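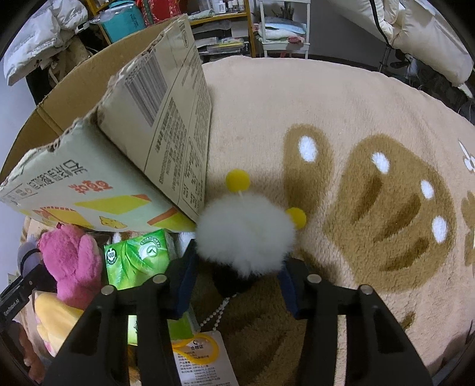 *Gripper on a pom-pom with a bead chain and hang tag, rug underneath.*

Budget notes for the second hand-held unit, mostly so I stop keeping the numbers in three different places.

The question for this round was whether to buy a second gripper or spend the same money on spares, storage and a decent desk for sorting recordings. One unit covers one person. When it is down for a fingertip swap, the whole afternoon is down with it. I had been putting off the decision since March, on the theory that a newer version would show up and make the old one cheaper. That didn't happen, so I did the arithmetic.

## What I priced

I asked two resellers. Levard quoted $1845 for the gripper, a charging cradle and one set of replacement tips. Vasiliu came in lower on the gripper alone, but the cradle was a separate line and shipping was billed by weight, and once both were added the gap closed to almost nothing. Vasiliu also wanted full payment before giving a ship date. Levard takes half up front.

Then the parts that never make it into the first estimate:

- Fingertip pads. I budget 11 sets a year per unit. Fur and fleece are easy on them, cardboard is not.
- Storage. Two drives, so that one can be out for upload while the other is in use.
- Fasteners and a proper hex driver. Bolts on any tool that gets handled all day need checking, and I have rounded off enough heads with the cheap driver.
- Objects. I had this at zero last year, which was wrong.

The objects line deserves its own paragraph. Plush is cheap per piece and adds up quickly. I want variety in size and stiffness, plus things that hang off other things: chains, loops, tags. A plain ball of fur is an easy grasp. Put a bead chain and a card tag under it and the placing gets harder, as the chain lands first and the tag goes wherever it wants. I leave tags on for that reason. I also keep the shipping boxes, torn edges included, as they make good containers to work around and cost nothing extra.

I set the object budget at $800 for the year, with most of it to be spent in the first half. Last year I bought in small lots and paid shipping every time.

## Space

No money here this year. A small room with shelving and a fleece rug does the job. I looked at a height-adjustable bench from Zerkberg and decided against it. Floor-level picking is a large share of what I need to record, and a bench would mean moving things up and down between sessions. The patterned rug stays. I considered swapping it for a plain one and kept it — a busy background is what a house has.

## Rent versus buy

Plaltcombe rents comparable units by the month. Against the Levard quote, with pads and the cradle counted on the purchase side, buying breaks even at 9 months. I expect to use the second unit for longer than that, so renting only makes sense as cover while an order is in transit. Their deposit is refundable but slow, and I would need to carry it through the same month as the half payment. That is a cash flow problem more than a cost problem, and I would sooner wait out the delivery with one gripper.

## Decision

Order from Levard, one unit, cradle included. Pads ordered separately in a single batch. Drives after that, once I see what the first month of two-person recording produces. My estimate for storage is based on one unit running mornings only, and I don't trust it for anything beyond that.

Open items: the warranty wording on the finger joints, which excludes "impact" without defining it, and whether the cradle takes both units at once or needs a second power supply. I have sent both questions to Levard and will add the answers to this post when they come in.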